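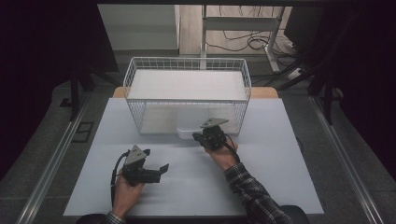 Reviews > Workshop and lab > Teaching tools > Onach hand-held gripper pair

Onach hand-held grippers, set of two: long-term review
Reviewed by Iraís Sandoval, 2020-09-13

We bought the Onach set to replace a pair of leader arms that had worn out at the elbow joints. The leader arms worked, but you had to sit in one place to use them, and anyone shorter than me could not reach the far side of the table. With the Onach you hold a gripper in each hand, do the job yourself, and the recording is used to train the robot afterwards. The robot does not need to be switched on, or even in the same building.

I have now used the set for most of a year at our Drustelstead workshop. The work is household tidying and packing: putting small parts into wire baskets, moving things from one tray to another, folding cloths. I have recorded with it myself nearly every working day, and Rodrigo Mendes and Hatsue Sasaki have used it for shorter spells.

What you get

Two black grippers, a cable for each, a set of spare finger tips and a printed guide of 12 pages. Each gripper has a flat grey triangular plate on top. The guide is fine on setting up and poor on faults. You will need your own computer and something to keep the cables out of the way. We clip ours to the sleeve, and long sleeves help here, as the clips pinch bare skin.

Setting up

The first time took me a whole afternoon. Most of that went on getting the two hands to agree with each other, so that when I touched the tips together the computer also thought they were touching. Now it takes 8 minutes at the start of the day. You have to do it again if you unplug either side, and the software does not warn you. I lost a morning of recordings in December that way.

In use

The grip is comfortable and the fingers open wide enough for most things you would lift with one hand. They close smoothly. Picking up a flat piece of card takes some practice, but a curved plastic part is easy, as one tip slides under the raised side.

Wire baskets are the hardest thing we do with it. The tips catch in the mesh if you come in at a low angle, and a recording with a snag in it is no use to us. I go in from above with the right hand and steady the basket with the left. Hatsue does it the other way about and her results are as good as mine, though we keep our recordings in separate folders so the robot is not taught two habits at once.

You also have to move more slowly than feels natural. If I work at my normal speed the robot cannot keep up when it tries to copy me. Vasco Fonseca, who runs the training side, asked for 80 good recordings of each task to begin with. For the basket task I made 101 before he was happy, mainly owing to my own fidgeting. Small hand movements that mean nothing to you are all recorded, and the robot will learn those as well.

The cables

This is my main complaint. Each gripper has a black cable, and on the left hand it likes to hang in a loop where it can drag over the table edge. It has not come out during a recording, but I can feel it pulling, and that changes how I move. A thinner cable would do a lot for it. Right-handed users may not mind the right side, where it can be laid back along the forearm.

Wear and repairs

The finger tips went shiny after a few months and started to slip on smooth plastic. Changing them is a matter of two screws. One trigger became stiff and I sent that gripper to the Cowie service desk, who fixed it and sent it back without charge. We could not record two-handed tasks while it was away, and they do not lend out a spare.

Compared with the Hosatside arms

The Hosatside leader arms are what we had before. They are better for anything where you need to feel what the robot can and cannot reach, because the arms stop when the robot would stop. With the Onach you can easily make a movement that the robot has no way of doing, and you only find out later. Rodrigo still prefers the arms for that reason. For me the Onach is far less tiring – I could manage an hour on the arms before my shoulders ached, and I can do a morning with these.

Good points: light in the hand, quick to start once you know it, tips easy to replace.
Bad points: stiff cables, no warning when the setup is lost, thin guide.

Worth buying if you do two-handed table work and have somebody to check the recordings. If you only need one hand, ask the seller about single grippers first. They were not listed when we ordered, but Aníbal Tamayo at our other site has since been able to get one.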